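Print this page | E-mail this story

The Repair Promise

Every few years somebody sells us modular again. The pitch hardly changes. Buy the base unit, snap on the parts you need, swap the piece that breaks, and keep the thing for life. I have been hearing it long enough to own a drawer full of the results.

Take the Skumulel desk lamp. I bought mine because the arm, the base and the head were all supposed to be replaceable. The head failed after nine months. By then the maker had moved to a new connector, and the old heads were sold only in packs of 24, to dealers. I threw out a perfectly good arm and a perfectly good base.

Mirsad Spahić has fixed household goods in Pasamau for most of his working life, and he keeps a ledger. Last year he logged 1,645 jobs. I asked how many of them involved a product advertised as modular where the customer could get the right module. He ran his finger down the pages for a while.

"Six," he said. "And one of those I already had in a box."

He doesn't blame the designers. Snapping parts together is easy, he says, and has been for decades. Keeping a spare on a shelf for ten years costs money, and the person who approved the design is usually gone before the first seam cracks.

The makers see it differently, of course. Vasić, which sells a kitchen scale in five pieces, told me its parts program is "under review." Iltolov sent a brochure. The brochure uses the word "forever" on its cover and says nothing inside about how long parts will be stocked. I wrote back in July to ask and am still waiting.

Spahić has one question he wants shoppers to ask at the counter: what does the middle piece cost by itself? If the clerk can't say, he'd buy the cheap one with screws.

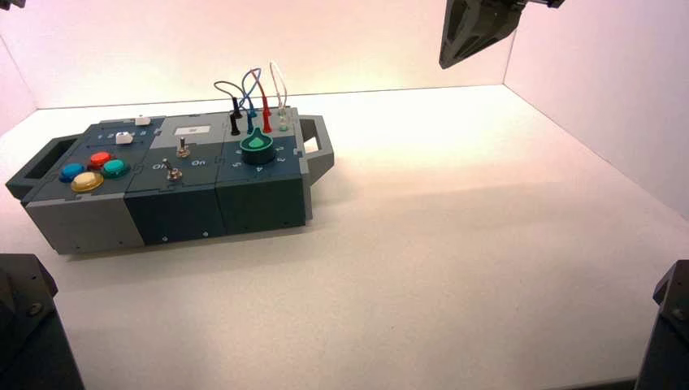
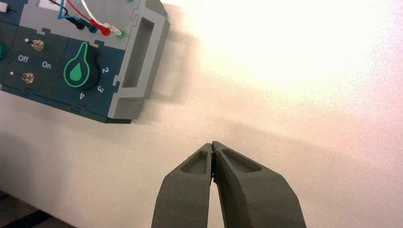
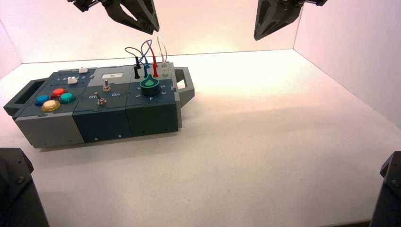

Modular construction, with interlocking sections in grays and darker shades.

Contact us | Copyright 2023, all rights reserved | Back to top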